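Home About Recipes Around the House Archive Contact

The great towel and blanket sort

Okay, so Thursday was the day I finally emptied the linen closet. All of it, every shelf, out onto the bed and then onto the floor when the bed filled up. I had been putting it off since February and the door had stopped closing, which my mother-in-law pointed out twice in one visit.

My friend Ursina Prantl swears by folding everything in thirds (lengthwise first, then again the short way) so that only the rounded edge shows from the front. I've tried it before and lasted maybe two weeks. But I had coffee, I had the radio on, and I thought fine, let's do the thick stuff first and see how far I get before lunch!

The thick stuff is where I always go wrong. Sheets will lie flat if you bully them a little, but anything soft and fuzzy grabs at itself. You pick up one corner, the rest bunches toward your hand, and suddenly there's a ridge running halfway across that you have to chase out with your palm.
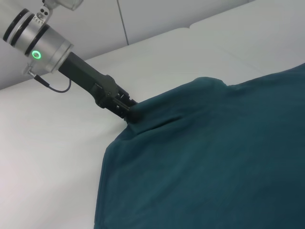 What helps me is going slowly with that first corner. I lift it just a bit, pull it out and away from the middle, and smooth from the center before I even think about folding. Teal and navy go in one pile, the pale ones in another — mostly so the lint stays where it belongs.

I also bought one of those shelf dividers from Corkero, the tall kind, and I'm on the fence. It keeps the stacks from leaning, but it eats up more shelf than I expected and I had to move the pillowcases to the dresser. Burgi Ammann has two of them and loves them, so maybe I just have a skinny closet.

Anyway, by 2 the door closed. I opened it and closed it again a few times for fun. There's still a bag of beach towels in the hall that I haven't dealt with, and the tablecloths are a whole other post. If you have a trick for fitted sheets, please leave it in the comments, I am begging you.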